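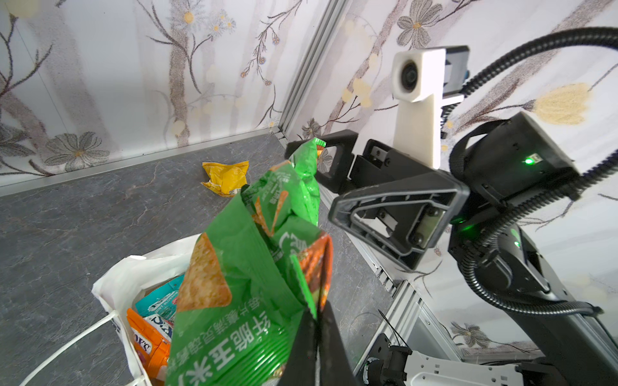 The Fosdale Session

The firm had paid $2175 a head for it, so I went. Holmgren had merged with Gresine in October, the new people wanted leaders at every level, and my level was apparently one of them. I managed invoices. I managed them fine.

The coach wore sneakers with a suit. He had built a company, lost it, built another one and sold that, and he told us all this before the coffee was out.

"I want you to write down your biggest failure," he said. "The one you don't tell people."

There were 11 of us at the tables, in a hotel conference room in Fosdale with the blinds half shut. Pens started moving. I watched the woman from Gresine payroll fill a page and turn it over. What had she done? I had known her for a week and would have trusted her with my house keys.

I wrote: Skutex.

Then I stopped. Skutex was a client. I had missed a decimal on their account, and for 3 months they were billed a tenth of what they owed. My boss at the time took the blame, and then he took a package. I went to his farewell lunch and had the salmon.
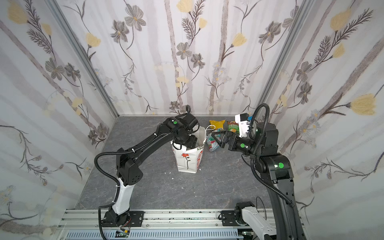 "Now fold it up," the coach said, "and say thank you to it."

People said thank you to their pieces of paper. A man behind me was crying a little, or had a cold. I moved my lips.

At the break I found the coach by the elevators, checking his phone. I asked him whether it counted if the failure had landed on somebody else.

"How do you mean?"

"I learned a lot from it. He lost his job."

He put the phone away. I'll give him that. He looked at me for a while, and I could see him going through the drawer for the right card.

"Maybe that's his story to learn from," he said.

"He's 61."

"It's never too late."

The elevator opened and he got in, though the session was on the same floor.

I went back to my seat. The workbook had 197 pages and we were on page nine, a drawing of a ladder with a blank line beside each rung. The payroll woman had already filled hers in. She slid me a mint without looking up.

I unfolded my paper. Under Skutex I wrote down the only phone number I had for him, an old one, to see if I still knew it by heart. I did. Then I took my coat and went out to the parking lot, where there was a signal, and stood there with my thumb over the last digit.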